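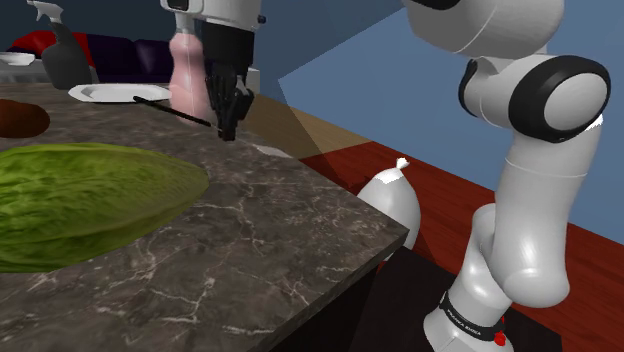 Figure 2. Kitchen view with a plate on the countertop.

Section 9: Setting Up Your Avo Countertop Compost Bin

Welcome to the fun part! Your Avo is unpacked, you've rinsed the bucket, and now it's time to get it ready for its first batch of scraps. Most people finish this section while the coffee brews.

Before you start
You will need the bucket, the lid, one carbon filter, and a packet of Grulow starter flakes. Scissors help with the packet (it's tough!).

1. Pick a spot on the counter close to where you chop. The closer it is, the more you'll use it.
2. Wipe the counter and press the Avo down firmly so that all the rubber feet grip.
3. Turn the lid over and open the filter door by sliding the tab toward you.
4. Take the carbon filter out of its bag and lay it in the tray, fuzzy side up. Close the door until it clicks.
5. Sprinkle in enough flakes to cover the bottom of the bucket. A full packet weighs 49 grams and does roughly two fillings.
6. Add your first scraps! Peels, coffee grounds, tea leaves, stale bread, wilted herbs, and eggshells all go in.
7. Put the lid on and turn it clockwise until the arrows meet.

Note: Cut long things like corn husks and leek tops into short pieces. They break down much faster, and the bucket empties cleanly instead of coming out in one big tangle.

Note: A little moisture under the lid in the first days is normal. Toss in another pinch of flakes and carry on.

CAUTION: Do not put meat, fish, or cooking oil in the Avo.
CAUTION: Never set the bucket on a stove, even one that is switched off.
CAUTION: Keep unused filters sealed and away from small children.

Emptying the bucket
Empty at the fill line, which holds 1,000 milliliters of packed scraps. Carry the bucket by the handle, tip it into your outdoor pile or Marquez tumbler, and rinse with cool water. Charito Sison on our testing bench likes to dump hers straight into a trench between the tomato rows, and you should see those tomatoes in August!

Changing the filter
Swap the filter when you notice a smell with the lid closed. Spent filters go in the trash. Replacements are listed under Trutitia Parts in Section 11.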